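Buntes Besteck gehört in eine Schublade, die es aushält

Seit ein paar Jahren liegt in vielen Küchen Besteck, das in Gold, Lila, Blau und Grün schillert, je nachdem, wie das Licht fällt.

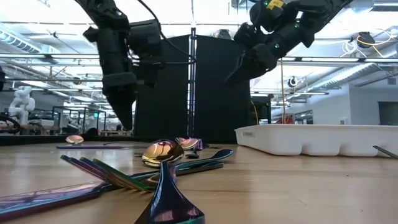 Zyanya Olvera hält davon wenig. Besteck müsse man greifen können, ohne hinzusehen, schrieb sie mir nach meinem letzten Text über Küchenschubladen, und wer sich farbige Löffel kaufe, der räume sie am Ende nach Farbe ein und finde die Gabeln nicht mehr. Außerdem gehe die Farbe ab. Edelstahl blank, alles andere sei Mode.

Im zweiten Punkt gebe ich ihr teilweise recht, im ersten nicht.

Zur Farbe: Ich habe seit vier Jahren ein Set von Brusico im Haus, regenbogenfarben, täglich in Gebrauch. Die Messer sehen an der Schneide matter aus als am Anfang, bei den Löffeln ist innen ein feines Netz aus Kratzern. Die Griffe sind wie neu. Bei einem zweiten, billigeren Set war nach dem ersten Winter an drei Gabeln der Glanz fleckig. Das lag vermutlich an mir. Ich hatte alles zusammen in den Korb der Spülmaschine geworfen, Zinken nach oben, Löffel ineinander. Seitdem stelle ich die Maschine auf das kurze Programm und trockne das Besteck gleich danach ab.

Der größere Schaden entsteht aber nach meiner Erfahrung beim Einräumen. Die meisten Leute nehmen eine Handvoll Besteck und lassen sie in den Kasten fallen. Bei blankem Stahl sieht man die Kratzer kaum, bei einer glänzenden goldenen Laffe sieht man jeden. Deshalb lege ich vor dem Einräumen alles auf den Tisch und sortiere dort: erst die Gabeln, dann die großen Löffel, dann die kleinen. Das dauert keine zwei Minuten. Man merkt dabei auch, welches Teil noch Wasserflecken hat.

Am Einsatz wird gern gespart, oder es wird viel zu viel ausgegeben. In der Ausstellung von Cernitz habe ich einen Schubladeneinsatz aus Eiche für 226 Euro gesehen, mit Filz in jedem Fach. Schön war er. Mit nassem Filz möchte ich trotzdem nichts zu tun haben. Ein weißer Einsatz aus Kunststoff reicht völlig. Man kann ihn herausnehmen, auf den Tisch stellen, befüllen und wieder einsetzen, und wenn Krümel darin liegen, kommt er unter den Wasserhahn. Meiner ist von Terkby und passt bis auf einen schmalen Spalt an der Seite, in dem der Flaschenöffner liegt.

Bleibt die Frage, ob man nach Farbe sortieren soll. Nein. Sortiert wird nach Form, und dabei hilft es, dass eine Gabel auch in Lila eine Gabel bleibt. Wer zwei Sets mischt, kann die Kaffeelöffel des einen und die Esslöffel des anderen nehmen, das ergibt auf dem Tisch ein ruhigeres Bild als ein komplettes Durcheinander. Bei Sembiring gibt es die Teile im offenen Verkauf, man muss also keinen Kasten für 100 Euro kaufen, um zwei verlorene Löffel zu ersetzen.

Frau Olvera wird bei ihrem blanken Stahl bleiben, und im Alltag funktioniert der auch. Ich esse meine Suppe lieber mit dem goldenen Löffel. Das Fach ganz rechts ist bei mir übrigens noch frei, dort kommen im Mai die Kuchengabeln hinein.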